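Cable sorting cell: frequently asked questions

Setting up, looking after and repairing the two-arm cell at Dredbridge

Who is this page for?
Anyone who runs or resets the Clodumetti cell. If you only need to book time on it, use the booking sheet by the door.

What does the cell do?
It picks coiled power leads off the table and puts them in baskets. Each of the two arms has a parallel gripper with green finger pads.

How do I start it up in the morning?
Switch on the arm controllers first and wait for both to report ready. Then start the control PC. If you start the PC first it will find only one arm and you will have to restart it. Home both arms with the table clear, then put the baskets out.

Where do the baskets go?
Inside the marks on the setup sheet. A basket may sit at an angle as long as both arms can reach over the rim. Run the reach check after moving one.

How should the leads be coiled?
Loosely enough that a finger can get into the loop, and with both ends lying outside the coil where you can. Leads may touch each other. Do not use cable ties or tape.

How often do the finger pads need changing?
Check them every 500 picks and change them at 1558, or sooner if a lead slips twice in a row. A little fraying at the tips is fine. Change both pads on a gripper together, even if one looks good.

How do I change a pad?
Press the stop button and lock off the arm. Undo the pad screws, lift the old pad away and brush out any fluff behind it. Fit the new pad, nip the screws up by hand and then tighten them. Close the gripper slowly by hand control and see that the pads meet square. Spare pads are in drawer 205.

The gripper stops before it is fully open. What is wrong?
Usually dirt in the finger joints. Wipe them with a dry cloth and open and close the gripper a few times at low speed. Do not oil them. If it still sticks, look for a loose bolt on the finger plates.

What is error 777?
One arm has lost its home position. Clear the table, home that arm again and run the reach check. If it comes back the same day, check the plug at the base of the arm before reporting it.

Can I reach in while the arms are powered?
No. Stop them first. Standing at the far edge of the table is allowed during a run, with hands kept back from the arms.

What should the table look like for a reach check?

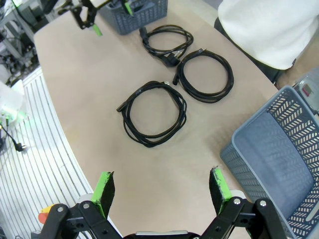 DREDBRIDGE, November

Three coiled leads near the middle of the table and a basket to the right are enough. Open the gripper wide and keep the space between its fingers clear. The second basket goes at the top of the table for the other arm.

Can I use leads with a different plug?
Yes, but run the check again with the new type. The settings saved under Noh are for black leads with a round two-pin plug. Thicker leads need the slow closing speed.

Who do I tell about a fault?
Write it in the cell log with the time and which arm it was. Parts come from the Erby store, and orders sent before 2 pm go out the same day.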